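Lunde Home Support
Ticket 1264
Subject: Thin printed cover won't hang straight, slides and bunches on rail
Status: Resolved
Product group: Storage / covers and hanging textiles
Product: Pevo cover, fruit print
Opened by: Customer
Handled by: Siv Berge

Customer message, Wednesday, 8:40 am

Hello. I bought the Pevo cover in the citrus print in October to go over the open shelves in my laundry area. It hangs on a Tornden rail with the clips that came with the rail. I have two problems.

1. It will not stay spread out. I pull it across the full width and by evening it has moved back toward the middle and hangs in a bunch.
2. The creases from the package are still there. The vertical ones don't bother me, but there are sharp crosswise ones near the bottom and they make the hem stick out.

I have tried hanging it in the bathroom while the shower ran. I also tried clothespins at the hem, two on each side. The clothespins helped the hem a little but left marks. I have not ironed it because I could not find a care label. Can it be ironed on low?

Also, the colors seem paler in some places than in others. Is that a printing fault?

Reply, Siv Berge, 9:25 am

Thank you for writing. Please don't iron the cover, even on low and even with a cloth over it. The material is thin and will pull out of shape or stick. The same goes for the dryer.

So that I can look at the hanging problem, please send me:

- the width of the opening
- how many clips you are using and how far apart they are
- which way the rail is mounted (inside the opening or on the wall in front)
- a photo of the cover as it hangs now

Customer message, 12:10 pm

The opening is 9 inches narrower than the cover. I'm using all the clips, evenly spaced. The rail is inside the opening, a tension type, and I think it may tip down slightly from one end. Photo attached.

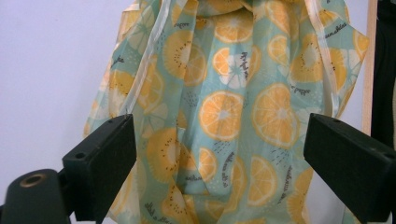
Attachment 1: Pevo cover, citrus print, before adjustment

Reply, Siv Berge, 1:30 pm

Thanks, that helps. I'll take the color question first.

The material is partly see-through. Where it lies in folds you are looking at the print through more than one layer, and the orange and yellow look washed out there. Check a piece that is lying flat in one layer against a white sheet of paper. If the same slice is still patchy, send me a close photo and I will open a print complaint. The design also mixes slices of different colors. One has white sections next to the orange ones, and the small gray dots and dashes on the aqua background belong to the pattern too, as does the black script lettering.

Now the bunching. Clips at even spacing let the cover slide along the rail as one piece, and on a rail that tips it will keep moving toward the low end or settle wherever the clips meet the least resistance. Please try the following, in this order.

1. Take the cover down and level the rail. Loosen it, set one end, then set the other end using a level or by measuring down from the shelf above. Tighten until you can't turn it by hand.
2. Wipe the rail with a dry cloth. Don't use furniture polish or silicone spray.
3. Lay the cover on a table or a clean floor, spread it flat and smooth the crosswise creases with your palms. Leave it overnight under a few folded towels. No heat.
4. Rehang it with one clip at each corner first. Fix those two in place with the small rail stops from the Tornden box (in the bag with the wall pads).
5. Add the remaining clips from the outside in. The cover is wider than your opening, so there will be some fullness. Share it out between the clips.

Please remove the clothespins. If the hem still sticks out after the night under the towels, leave the cover hanging for 14 days before you judge it. New ones take a while to drop.

Customer message, next day, 7:50 am

Rail was off by more than I thought. Leveled it last night. I could only find one rail stop, the other one must have gone out with the packaging. Cover was flat under towels overnight and the creases are better - not gone, but the hem is close to straight.

I checked the print against paper. It is even. No complaint there.

With one stop, the side that has it stays put and the other side still creeps in a little.

Reply, Siv Berge, 9:05 am

Good to hear about the rail and the print. I have put a pair of rail stops in the mail, part no. 400, no charge. Until they arrive, wrap a rubber band two or three turns around the rail on the inner side of the last clip. It does the same job.

Customer message, four days later

Stops came and both are on. Cover has stayed in place since then. The clothespin marks at the bottom are still visible if you look for them. You can close this.

Internal note, S. Berge

Cause: rail not level, end clips not fixed. Creasing from packaging, eased by laying flat. Print checked by customer, no fault. Care label not found by customer - asked the product team whether this batch shipped without one. Closed.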